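Review: Pfeiffer Clamp Set for the Home Workshop

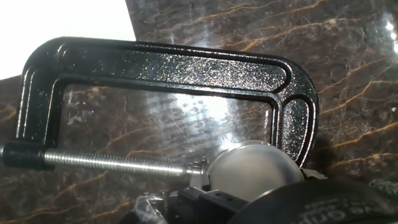

The Pfeiffer set was assessed in May by the equipment section of the Sereo Lending Library, which supplies tools to 900 member households. Frøydis Sæther and Shadi Kanaan used it over 28 loans, chiefly for gluing chair rails and holding shelf boards during drilling.

Pressure was even and the screws turned freely throughout. The swivel pads marked softwood on 2 occasions, and members are advised to place scrap timber beneath them. The printed guide is poor: it gives no opening widths and omits any mention of oiling the thread.

The storage case is less satisfactory. Its catch failed early, and a replacement had to be ordered separately.

The set costs 84 euros. It is recommended for general repair work, and has been added to the lending list. Spare pads are held at the Idar branch.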